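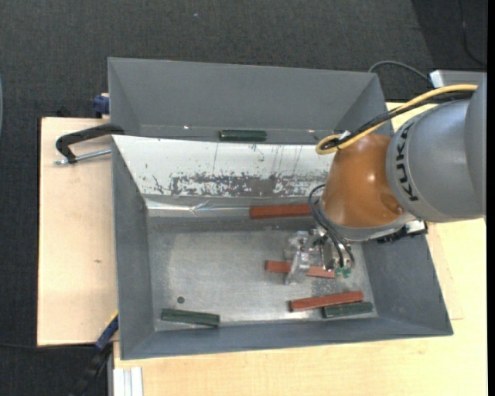 Figure 5. Collection cell at Collondale during a bin-to-bin run, with the gripper over the front bin.

7 min read

4.2 Gathering the examples

We collected all of our training data on one cell, built around a KUKA arm and two grey metal bins clamped one behind the other (Figure 5). It is a modest setup and we are very fond of it. The task we chose is just as modest: take a block out of one bin, put it down in the other, and carry on until the first bin is clear. Then the whole thing runs in the opposite direction. This saved us an enormous amount of resetting, and it meant the arm could keep working through the evening while Idalina Serrano and Tomás Daly labelled the afternoon's attempts next door.

Every attempt is stored as one example, which we call a Turna record. It holds the camera view before the reach, the chosen grasp point and angle, the joint positions along the way, and a yes or no for whether the block was lifted. We kept the misses. Early on we threw them out, and the model trained on those first batches was wonderfully confident about grasps that had no hope at all! Once the misses went back in, it began to pick better angles for blocks lying close to a wall.

The blocks are plain rectangles in two colours, reddish-brown and dark green. Colour plays no part in the grasp itself, but it lets us ask for a particular block by name, and we use those requests in Section 5. Blocks that come to rest nearly side by side gave us the richest examples, as the fingers have to find a way in beside a neighbour. We never tidied them apart by hand.

The scuffs and scratches inside the bins turned out to be useful too. Siiri Kalniņš trained one version on records from a freshly painted pair at our Bedon site, and it did noticeably worse when moved to the worn bins. Going the other way caused no trouble. We now leave the metal as it is and let the marks build up.

In total we gathered 1,299 records in March. Of these, 199 were set aside for testing and never shown to the model during training. A session ran for up to 7 hours, with the grasp policy refreshed between sessions so that later records came from a better picker than earlier ones. We like this part of the method a great deal: the examples get harder as the model improves, and no one has to plan it. The labelling guide, written by Gobnait Tierney, is given in Appendix B.

Contact: Darnell Quintanilla, Ó Briain Lab | © the authors | Back to top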